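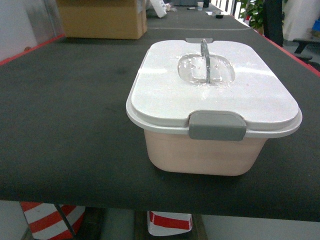

Food storage container with front clip and carry handle on the felt-covered work table.

Semunora Opens Orders for Plerow, a Handling Kit for Everyday Plastic Goods

5/14/25 — Semunora today opened orders for Plerow, a kit that helps small packing rooms and test rooms to handle household plastic goods with a robot arm. The kit includes a wrist camera, two sets of finger pads and the Stallow software, in which the operator teaches a new item by showing it from several sides.

Lids and boxes are difficult items for automation. They have rounded corners, and a glossy surface can confuse a camera under strong light.

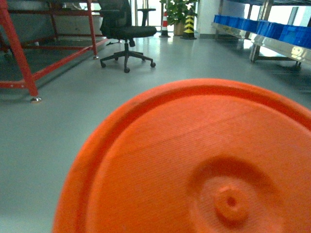 "Our customers change their products very often, and they can not call an engineer each time," said Ya-wen Leung, product manager at Semunora. "With Plerow, the person who works at the table can teach the item alone, and the lesson takes 13 minutes."

The first trial started in April at Tuncer, a packing company for kitchen goods. Its staff taught 63 items during the trial — 21 of them were lids.
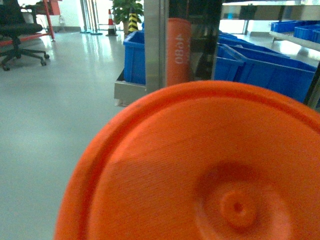

Wrist camera view with an orange disc close up and blue storage bins behind.

Because the camera sits near the fingers, Stallow can check the edge of an item at short distance. The operator sees the same view on the screen and can stop the arm at any moment. 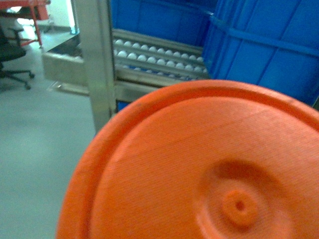
Plerow fits on most tables and does not need a safety fence when the arm itself is approved for work near people. "We wanted that the kit can move to another table before lunch," said Ka-ming Chiu, who leads the installation team.

Orders placed now will be delivered within 92 days. Training for two operators is included in the price, and more operators can be added later.

We use cookies to improve your visit to this site. Accept all | Manage settings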